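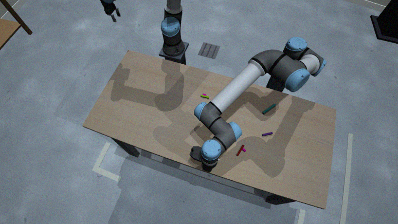
Does it matter whether you teach a robot arm by pushing it through the motion or by steering it from a remote controller?

It matters mostly for what ends up in the recording. Hand guiding gives you clean joint paths and poor gripper data. Remote control gives you messier paths, but every command in the log is one the arm can be sent again.

I spent most of April on this question with the stick task, which is simple to state. Colored sticks and small magenta pieces lie on a wooden table. The arm picks up a stick and sets it down parallel to the long edge of the table. The sticks are thin relative to the gripper fingers, so an error in wrist angle shows up at once as a stick that rolls or gets pushed away.

In simulation there is no arm to push, so hand guiding means dragging the wrist with a tracked handle while the solver works out the joints. I call it hand guiding anyway. The remote control setup uses the same handle, but it sends velocity commands through the controller we run on the real arm at Dodville. Raphaël Chauvin wrote that bridge and it has needed very little attention from me.

The full set is 1,264 demonstrations. I threw out 104 of them. Most of the rejects were hand guided, and most of those had the same fault: the operator moved the wrist faster than the joint limits allow, the solver let it happen, and the replay lagged behind and closed the fingers on nothing. The remote control rejects were duller. Someone paused too long above a stick, or nudged it twice before committing.

Pauses deserve more care than I gave them at first. A policy trained on long hesitations learns to hesitate. I now trim any stretch where the commanded velocity stays near zero, except for the moment before the fingers close, where a short dwell helps.

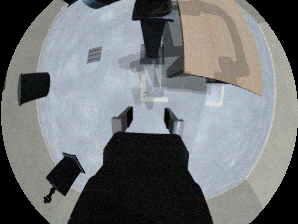
The other thing I changed was the view given to the operator. With only the external camera, people misjudged depth and came down short of the stick. With the wrist view added, they lined up the fingers first and corrected height last. Distortion near the rim of a wide lens bothers new operators for a few sessions. I tried rectifying it and lost too much of the floor and table edge, so I put the raw view back.

The wrist view also goes into training. I keep it at low resolution and crop nothing, including the gripper body at the bottom. Masking the gripper out made results slightly worse in my runs, and I don't have a good explanation for that.

Settings, for anyone repeating this: 3,000 training steps per checkpoint, 2 cameras, absolute joint targets for the arm, and a single open/close value for the gripper. I tried relative targets early on and the drift over a long reach was bad enough that I dropped them.

For now I record everything by remote control and use hand guiding only to sketch a new task before the scene is fixed. The next job is a version where the magenta pieces have to be placed on top of the sticks, and I still need to decide how far off center a piece can sit before I reject the demonstration.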